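Is the Kereama Steps walk worth it?

3 June 2020

I have been meaning to write this one up since we got back, and with no trips to look forward to I've run out of excuses. Every list of things to do in Fletham puts the Kereama Steps at number one. I'm always suspicious of a number one. Who decided? Have they been up it, or did they copy the list from the last person who copied the list?

So we went up, on a plain cloudy morning, with sandwiches.

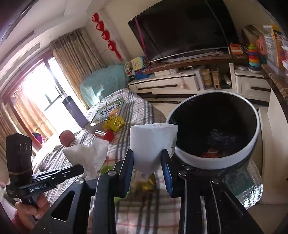
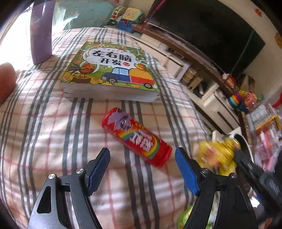

First, the number of steps. The sign at the bottom says 589. The leaflet from the visitor office says 614. The woman selling tickets told us both were right, depending on whether you start from the road or the gate, which would be fine except that the sign is at the road and has the smaller number. I asked her about this and she gave me a second leaflet. It also said 614.

You do need a ticket, by the way. Plenty of websites say the walk is free, and it was until the handrails went in. It costs 3 dollars, cash only, and there is no machine anywhere near the gate. Saskia had coins. I had a twenty and got a look.

GETTING THERE

The bus from Fletham drops you at the bottom of Mirura Road, and from there it's a twenty minute walk along a verge with no pavement. The guidebooks call this "a pleasant stroll". Lorries use that road. If you have a car, take it, but get there before ten, when the coaches arrive and fill the car park.

Don't bother with the shuttle that leaves from the hotels. It costs more than a taxi for two people and it waits for an hour at a honey shop on the way. I like honey. I don't want to be driven to it.

THE CLIMB

The first half is good. I'll give it that. You're under trees, the steps are wide and even, and there are benches where you want them. I'd happily do the first half again on its own.

After the second shelter it gets steeper and the steps are all different heights, so you can't find a rhythm. My knees noticed. Coming down was worse than going up, and there's one stretch with a chain to hold instead of a rail. People with small children were turning round there, and I think they were quite right.

Allow an hour and a half up and an hour down. The leaflet says forty minutes each way. I would like to meet the person who did it in forty minutes, and I would like to know if they were carrying anything.

THE VIEW

According to the brass plate at the top you are 3,405 feet above the sea and can see three lakes. We saw one lake and part of a reservoir. Ezequiel Cuevas, whose hiking blog sent me up there in the first place, wrote that it was "the finest view in the region". I've now looked properly at his photo and I'm fairly sure it was taken from the other side of the valley.

It's a nice view. You can pick out the railway bridge and the roofs of Sanden, and there was a good cold wind after all that sweating. But it's much the same view you get from the lookout on the Sanden road, where you can park for nothing and sit on a wall with an ice cream.

The café at the top was shut, with a notice saying it would open in April. It was already the end of April.

WOULD I GO AGAIN?

As far as the second shelter, yes. To the top, no, unless somebody else was very keen. Saskia Maihi, who has to put up with me on these outings, wants it noted that she enjoyed the whole thing and thinks I was hungry.

Toilets are at the gate only. Take your own paper.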